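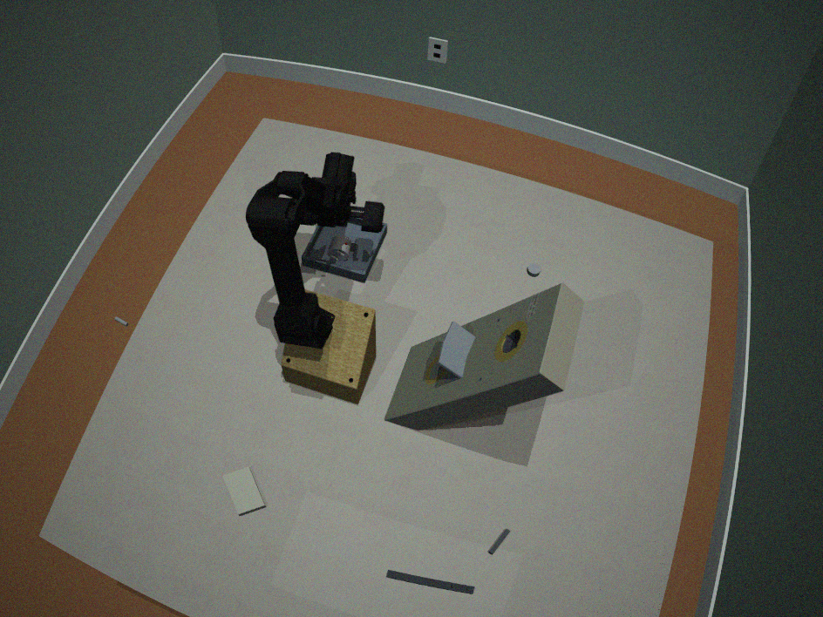 Kekport gave its manager a new contract in April, a long one on a lot more money, and the club would like you to believe this is what stability looks like. I have my doubts. Soccer clubs love the word stability in the same way people selling houses love the word cozy. It covers whatever needs covering. Stability ought to be plain stuff, as dull as a gray outlet plate on a dark green wall, two sockets, one over the other, and no one giving it a thought. A club that has it doesn't put out a press release.

The release ran to 444 words, which is longer than the one that announced the last stadium expansion. It praised the manager's "journey" and his "shared vision." It didn't mention that Kekport had won 2 of its previous 12 league games when the deal was signed, or that the run included a home loss to Prundalitz, a team that had not scored away since the winter break.

Let's be fair. The first season was good. Kekport came up from the second tier playing quick, slightly reckless soccer, with fullbacks who thought they were wingers and a midfield that didn't mind being run past now and then. They finished seventh. People who had stopped going came back, and you couldn't park within a mile of the ground by lunchtime. If the board had offered him a raise that summer, I'd have shrugged and said he earned it.

It waited. Then it waited some more, and then Lastik came calling.

Or we were told Lastik came calling. I have never seen anything that convinces me the interest was serious. Lastik had a manager at the time, one who was doing fine, and the story surfaced in the same week Kekport's contract talks were said to have "stalled." Within days they had un-stalled. Anyone who has followed this sport for more than a season or two knows how that goes. A phone call gets made, or somebody says it was, and a board that had been happy to sit on its hands suddenly can't find a pen fast enough.

The argument for paying up goes like this. Good managers are hard to find, replacing one is expensive, and players sign for a coach they trust. All of that is true some of the time. But it only helps if the contract keeps him there, and contracts don't do that. If a bigger club really wants him, it will pay the compensation and he'll be gone by the weekend. If things go badly, Kekport will be the one writing the check. The long deal protects one party, and it isn't the one that sells season tickets.

Look at Kwan, the club Kekport's directors keep bringing up as their model. Kwan did give its manager a long contract after a promotion season, and Kwan did go on to do well. What gets left out is that Kwan also spent those years fixing its scouting, rebuilding a youth setup that had been left to rot, and selling players a year too early instead of a year too late. The manager was a part of it. He might even have been the least important part, although you'd get an argument about that in any bar near the ground.

Kekport has done none of this so far. The scouting department is thin. The training field still floods at the far end. The squad's best striker is 31 and has a knee that makes the team doctor frown, and there is no obvious plan for the day it gives out. Money went to the dugout that could have gone to any of these, and we are supposed to clap because the man in the nice coat isn't leaving.

Maybe he's worth it. He's a clever coach, he speaks well, and the players seem to like him, which counts for something. The early results of the new season have been decent — a couple of wins, one flat draw, one bad afternoon at Lastik that he blamed on the grass. I've watched all of it and I still couldn't tell you whether this team is getting better or just got a kinder schedule.

The schedule gets less kind from here. Kwan comes to town after the international break, and Prundalitz away follows that. The supporters' group has asked for a meeting with the board to talk about the training field, and so far it hasn't been given a date.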